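Packing Fruit from a Basket into a Thin Plastic Bag

Posted by Mahnaz Shokri
Updated December 13, 2018
Filed under: Counter and packing

Scope

This page covers moving loose fruit from a counter basket into a thin plastic shopping bag with two handles, the kind a fruit shop gives out at the register. It applies to one bag of mixed fruit for carrying by hand. Boxed fruit, net bags and paper bags are handled differently and are covered on their own pages. The steps are the ones used at the Dralwood shop, with changes made in October after Golnar Mohammadi rewrote the section on bananas.

What you need

One basket of fruit, already picked over
One thin plastic bag with handles, unfolded
A flat, dry surface with room for the basket and the bag next to each other
A dry cloth
Paper sheets or a clean paper bag cut flat, if soft fruit is included

Bag size

Choose the bag by the width of its base when open. The base should be wide enough for the heaviest pieces to sit side by side in one layer. If they have to be stacked to fit, go up one size. A bag that is too large is easier to work with than one that is too small, and the spare material can be folded down.

Fill a thin bag to two-thirds of its height at most. Above that level the fruit presses against the base of the handles, and the handles no longer meet over the top. We keep the load under 4 kg for a single bag. For anything heavier, use two bags side by side. One bag inside another holds more weight but does nothing for the fruit at the bottom.

Step 1. Sort the basket

Before touching the bag, divide the fruit into three groups.

Hard and heavy: apples, oranges, grapefruit, firm pears, unripe mangoes.
Long or curved: bananas, mainly.
Soft: ripe peaches, plums, figs, ripe pears, anything that marks under light thumb pressure.

Leave everything in the basket if there is space to push the groups apart. If not, lift the soft fruit out and set it on the cloth. Remove any piece with broken skin. Juice from one split plum will reach everything under it.

Wipe off condensation if the fruit has come out of a cold case. Wet fruit sticks to thin film and drags the side of the bag down with it as it goes in.

Step 2. Separate the layers of the bag

New bags come flat, with the two faces pressed together. Hold the bag by one handle and rub the top edge between thumb and finger until the faces slide apart. With dry hands this can take several tries. Touching a slightly damp cloth first helps. Do not blow into a bag that will hold food.

Once the faces have parted, put one hand inside, palm flat, and push down to the base. Spread the fingers to open the side folds (gussets). The gussets need to come out all the way to the bottom. If they stay folded, the base is half its full width and the bag will tip toward whichever side is loaded first.

Step 3. Stand the bag

Set the bag upright beside the basket, close enough that a piece of fruit can go from one to the other without crossing open counter. Put the bag on the side of your weaker hand. That hand will stay at the opening while the other one does the lifting.

Flatten the base against the surface with your knuckles. Then open the top as wide as it goes and fold one side of the rim outward. The fold stiffens the edge – thin film on its own will not hold a shape – and it leaves a clear gap to work through. The remaining sides may stay crumpled. There is no benefit in smoothing them.
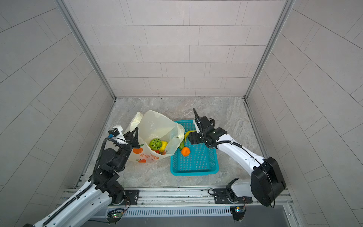 Bag standing with its top opened wide and one side folded over. Blue basket, banana.

If the bag slumps before anything is in it, the base is usually the cause. Lift the bag, open the gussets again and press the base down a second time. Folding the rim further will not correct a base that is not flat. On a smooth counter the bag may also slide. The dry cloth placed underneath stops this, provided the cloth itself is laid flat.

Step 4. Load the base layer

Hold the folded rim lightly with the weaker hand. Grip from the outside, with the thumb over the fold. Do not pull upward. The hand is there to keep the opening from closing.

Take the first heavy piece from the basket and lower it until it touches the bottom. Release it there. Dropping it from the rim bruises the fruit and can start a split at the bottom seam. Place the first piece in one corner and the second in the corner diagonally opposite. Two pieces placed this way are normally enough to keep the bag standing without support.

Fill in the rest of the base with heavy pieces of similar size. Turn stems sideways or up. A stem pointing into the film is the most common source of small holes, pears being the worst for this.

Step 5. Bananas

The earlier version of this page put bananas on top. The present method is to stand them along one side wall after the base layer is complete.

Keep a bunch joined if it fits. Hold it by the crown and lower it with the tips down and the outer curve against the wall of the bag. The crown should end up near the rim. If it stands above the rim, tilt the bunch toward the middle until the handles can meet. A single banana can lie across the base layer, with nothing heavy placed over it afterward.

Do not hang the crown over the rim or hook it through a handle. The skin tears at the neck once the bag is lifted.

For bunches of more than five, cut the crown with a knife and treat the halves as two bunches, one on each side. Tearing them apart by hand tends to open the skin at the top.

Step 6. Soft fruit

Lay one sheet of paper over the base layer. Set the soft fruit on it in one layer only, with space between pieces where possible. Ripe figs and very soft plums should go in their own small paper bag with the top left open, and that goes in last.

If the soft fruit does not fit in one layer, start a second bag. This is the step people skip when the shop is busy, and it accounts for most of the bruised fruit that comes back to us.

Step 7. Close and lift

Unfold the rim. Bring both handles up together and check that they meet without force. Do not tie them. A knot presses on the top layer and has to be cut or picked open later.

Lift the bag 2 inches off the counter and hold it there for a moment. Look at three places: the bottom seam, the base of each handle, and any spot where a stem or corner shows through. White stretch marks at the handles mean the bag is overloaded. Set it down and move some of the fruit to another bag. If the load hangs to one side, set it down and shift a piece in the base layer. Shaking the bag to level it will only move the soft fruit.

Common faults

Bag falls over after the first piece: base not flat, or the piece was placed against one wall. Use the corner.

Opening keeps closing: the rim fold is too narrow. Make it three fingers wide.

Small holes near the bottom: stems pointing down, or fruit stickers with a lifted edge. Holes of this kind grow under load, so change the bag.

Film clings to the hand going in: static, more frequent in heated rooms in winter. Wipe the outside of the bag once with a barely damp cloth.

Fruit rolls off while the basket is being emptied: the basket is too close to the edge of the counter. Move it back and turn its long side toward you.

Notes on bags

We have used Palix and Girberg bags in the same size. The Girberg film is a little stiffer and stands more easily. The Palix bags have longer handles, and the handles are easier to bring together over bananas. Either works with the steps given. Cartons hold 2,000 bags and should be stored away from the heater, lying flat, with the open end of the carton facing out.

Used bags can go through the same steps once if they are dry and have no stretch marks at the handles. Check the bottom seam against a light before loading.

Related pages: Folding used bags for storage. Packing citrus in paper. Basket liners (Nikzad type), fitting and washing.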